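The small desk, and what to keep on it

The desk in the back corner of the Barenau building is square, white and too small for most of the people who have tried to work at it. It came with the lease. For the first few months it held a printer, two trays of post and a plant, and whoever needed to write something down went and did it in the kitchen.

Rajeshwari Nair took it over in July. She keeps the books for Grerkow, a firm that repairs and resells shop fittings, and she had been doing the work on a laptop balanced on a filing cabinet. She moved the printer into the corridor, gave the plant away and put the post trays on a shelf by the door. Then she left the top bare and worked at it for a week before deciding what could come back.

Very little did. A folder for papers that are waiting on somebody else, a notebook, one red pen. The red pen was a habit from an earlier job, where corrections were made in red and everything else in pencil. She now uses it for the lot.

"I had a pot with 22 pens in it," she says. "I tipped it out and tried them all on the back of an envelope, and 6 of them wrote."
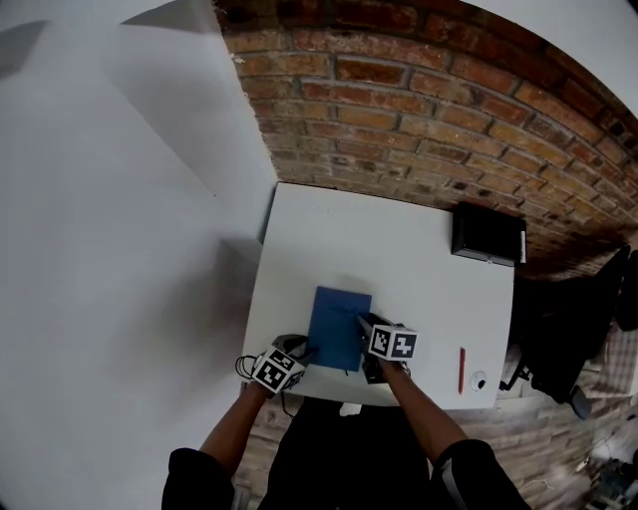 Small desks are common now. Flats have a corner where a study might once have been, and firms that have moved to shared premises often give each person less room than before. Thirumalai Raju, who fits out offices for Proveck, says his customers usually ask about storage first, and he tries to get them to talk about the top of the desk instead. Drawers fill up whatever you do. The top is where the work happens, and on a square table there is only one good place for it, which is straight in front of you.

He asks people to sit down and put both forearms on the table as if they were about to write. Anything they touch with an elbow has to move. Anything they have to stand up to reach should be something they use once a day at most. He puts boxes and other bulky things in the back corners, where the arms don't go, and leaves the front edge clear.

Folders give more trouble than pens do. Edivaldo Evangelista ran a lettings office for years and now helps small firms sort out their paper, and he allows each person one folder on the desk. A second one, he says, becomes the place for things you don't want to look at. The single folder gets opened at four in the afternoon and gone through from the back. Whatever can be finished is finished. The rest goes back in the same order.

He is less strict about notebooks. Some of his clients keep one for calls and one for lists, and he doesn't argue, so long as both are the same size and will stack. Spiral bindings he dislikes, as they catch on each other and on the corners of folders.

Then there are the cables. Thanasis Psarras, who teaches furniture making in the evenings, spends a whole class on them. A hole in the desk top is useful if it's in the right place, and he has seen plenty that were cut for a computer somebody owned ten years earlier. He tells his students to sit at the desk with all their equipment for a few days before they drill. A lead that hangs down the wall can be clipped to the back leg, and a spare one should be coiled and put in a bag with a label, or it will lie about on the top until somebody throws it out by mistake.

Nair's own rule is that the desk is cleared at the end of the day down to what she would need if the phone rang first thing. She reckons it takes her 4 minutes. The chair goes to the side, so that the cleaner can get to the floor.

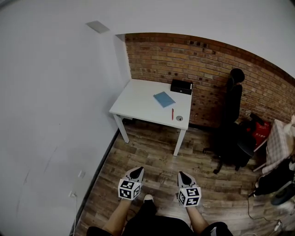
How big does a desk need to be for ordinary paperwork?

Raju's answer is 56 centimetres from front to back, which gives you room for an open folder with a notebook beyond it. Width matters less if you work with one thing at a time. If you use a large screen as well, you will want more depth, or an arm that fixes the screen to the wall.

The firm next door, Iyer, has since asked Nair to look at its reception desk. She has been once. There was a pot of pens on it, and she took the pot home with her to sort through.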